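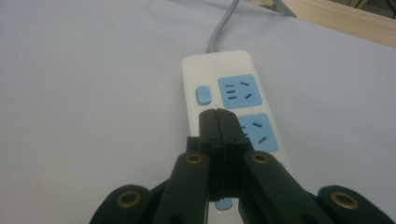 White board, blue rocker switch at the cable end.

fudero_lino
Right, the flyer from Clasari turned up in our letterbox again. They want $416 for a "whole home standby assessment" and they reckon the average household can knock 600 kilowatt hours a year off the bill by switching things off at the board. I've been switching things off at the board since January and my bill has barely budged. Has anyone got a bill, an actual bill with numbers on it, that shows this works?

Gemma M
Depends what you had plugged in. We've got an old stereo amp and a bar fridge in the garage that I'd swear were chewing through it. Turned the lot off in January and the next bill was lower.

fudero_lino
Was it lower because of the stereo or because you turned off a bar fridge? A fridge isn't standby, it's a fridge.

Gemma M
Fair enough. Mostly the fridge I suppose. But the amp ran warm to the touch all day even when it was "off", so that power was going somewhere.

arturo.f
600 is rubbish for a modern house. Do the sum. To use 600 in a year on standby you need close to 70 watts running day and night doing nothing. My telly draws less than half a watt asleep. The phone charger doesn't even register on my plug-in meter. You'd need a house full of gear from before the rules changed.

Primo B.
Disagree with Arturo a bit. It's never the telly. It's the modem, the set-top recorder, the mesh wifi thing in the hallway, the garage door opener, the oven clock, the aircon sitting there with its little crankcase heater. I added ours up and got more than I expected. Not 600, but not nothing.

arturo.f
And which of those are you going to switch off at a power board? The oven's hardwired. You're not turning off the modem. So the flyer is counting stuff you can't save. 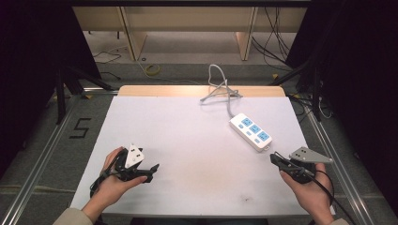

Primo B.
The aircon you can turn off at the isolator in the off season, but check the manual first, some of them want the heater on for a good while before you start them up again. I take your point on the modem. Ours goes off overnight and the kids complain.

gcattaneo
I bought one of those Flunholm "smart" boards that cuts everything when the telly goes off. It has its own standby draw! Also it decided the telly was off in the middle of a film because we'd gone to a dark menu screen. Went in a drawer. Plain board with a switch does the same job if you can reach it.

fudero_lino
This is my gripe. Everything sold to fix it costs more than the problem. At our tariff $416 would take me years to earn back, and that's if I believed them, which I don't. I rang and asked how they got the 600. The bloke said it was "based on modelling". Modelling of what? He offered to send a brochure.

Gemma M
My sister in Marras had the assessment done. She got a printed report and a fridge thermometer. She was happy with it — but she's happy with most things.

arturo.f
Borrow a plug-in meter from the library, if yours has them. Ours does, you get it for 3 weeks. Leave it on each thing for a day or two. Then look at your hot water, because I'd bet that's where your money is going.

fudero_lino
Will do. Hot water is the old electric tank and it's on the day rate as far as I can tell, so you may be onto something. Still waiting on that bill, if anyone has one.

gcattaneo
Check the meter number on yours matches the one outside while you're at it. We paid next door's for two quarters.

Contact the moderators | © Fudero Residents' Board, PO Box 2110 | Back to top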